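Search products
Go

July, by Adaeze Jibrin

Bikwood Air Hockey Table, yellow rails

We've had a soft spot for the Bikwood ever since it came into the range, and I think it's the colours that do it (you can't be gloomy next to a table this yellow!). The playing surface is white with big cheerful printed graphics, the rails are good and chunky, and it stands on yellow legs to match. There's a goal slot in a dark housing at the end, so the puck is easy to fetch, even for little arms.

It goes very nicely in a family games room alongside a foosball table, and we do get asked about the pair rather a lot. Do leave yourselves room to stand at both ends, and a bit more if your lot play the way mine do. A wood floor is lovely under it, though felt pads are worth having.

Delivery takes up to 20 days and we'll carry it indoors for you. Spare pucks are kept under Plotance.

Last updated: July

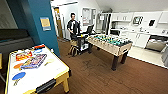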